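Needle and Thread Open Day at Ollness – was it worth the trip?

I went in doubtful. The flyer promised "a new way to learn surface embroidery", and I have yet to meet one. Stem stitch is stem stitch, and you learn it by unpicking it.

Ollness is a big old place on the edge of Etdale, and the open day ran to 11 stands. Clakau had the best spot, by the door, with their new stranded cotton. Khanyisile Masilela let me pull a length and work a few French knots. It fluffed by the third knot. She blamed my needle. I tried a finer one and it fluffed again.
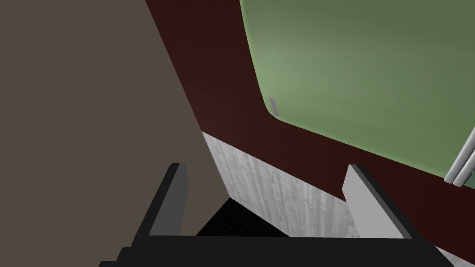
Gripper with its two fingers open, computer rendering.

The talk on laid work was better. Macarena Durán is a plain speaker and she showed the backs of her samples, which I always want to see and hardly ever do. I am less sure about her claim that a slate frame cures puckering. Mine puckers in a slate frame, in a hoop and in the hand – perhaps it's me. 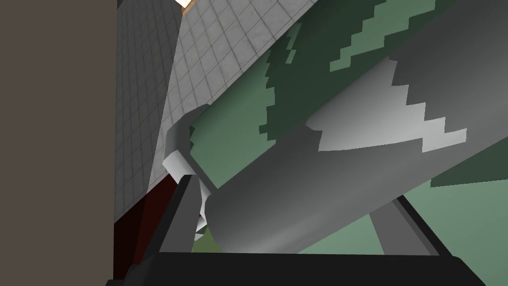 Tiled wall and large gray cylinder, computer rendering.

After lunch I paid 32 dollars for the whitework class with Ermira Jurić. We were given a square of Annan linen, one needle and a printed sheet with the eyelets drawn too close together. I finished two. The woman next to me finished none and seemed happier. Ermira knows her stuff, but an hour is too short for padded satin stitch, and the sheet skips the padding altogether. 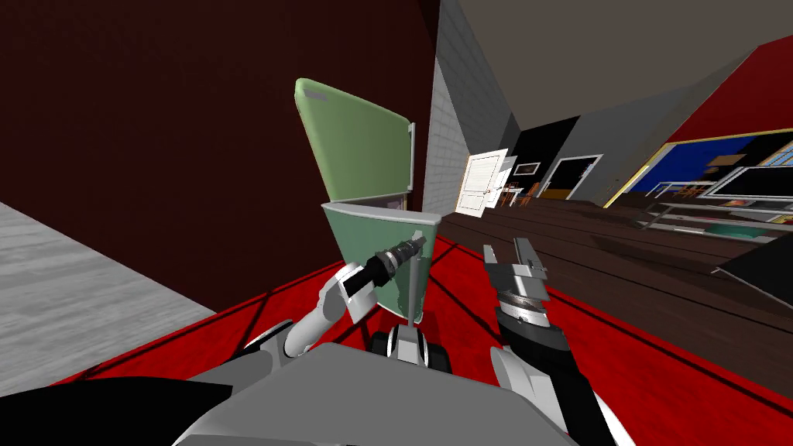
I did buy a skein of madder red wool on the way out, against my own rules. It may do for the border on the crewel cushion, if the dye holds. I'll wash a scrap first. The next open day is in March, and I'd want a longer class before I paid again.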